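3.2 Collection with hand-held grippers

The appeal of hand-held collection is easy to state. A person carries the gripper to the object, the gripper records what it sees, and no robot has to be booked, homed or repaired. Earlier reports from our own group repeated this argument without testing it. We are less sure of it now. The numbers that are usually given for such methods count finished episodes per hour, and an episode is called finished when the operator says it is. That is a weak standard, and for container tasks we think it hides most of the trouble.

The Zeststead set was gathered by 8 operators over 10 sessions, all at one site. After review by Li and Simard, 228 episodes were kept. Operators were told the goal of each task but not the path to take, on the theory that varied paths make for a better policy. We held that theory ourselves when the protocol was written. The box task is the one we return to most often in this paper, and it is also the one where the two reviewers disagreed most. 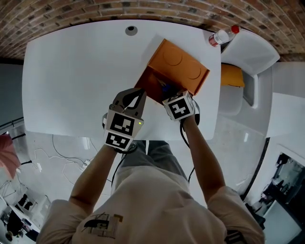
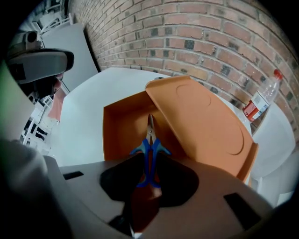
Figure 4. The box task, seen from the head (first) and from the gripper (second).

Whether a policy can learn to work inside a container from demonstrations like these depends on what the gripper camera has available when the choice of motion is made. Our baseline, which follows the Grunetti recipe with no changes to the encoder, receives the gripper view only. In the second picture of Figure 4 the scissors are plain enough, blue handles and closed blades against the orange interior, but the body of the gripper fills much of the lower half of the view. A model trained on such input can do well on the blades and still know very little about the hand that holds the box steady. In the first picture the left hand is pressing a marker cube against the near corner of the box, and a view from the gripper alone gives no promise of including that contact. Kennedy and Charbonneau argue that the missing hand can be recovered from its effect on the box. We have seen no evidence for this beyond their own ablation, which used a box fixed to the table.

A second concern is the setting. One table, one wall behind it and a small stock of household objects will produce a background that a network can memorize. Asano pretraining is said to remove this problem. We trained with and without it, and the gap on unseen tables narrowed but did not close. Adding 32 episodes from a different room helped more than the pretraining did, at a much lower cost in compute.

We also doubt that head views are a free fix. The head moves when the operator looks elsewhere, and a policy fed both views learned to lean on the head camera even in cases where the gripper view was better. Section 3.3 reports what happened when the head view was dropped at random during training.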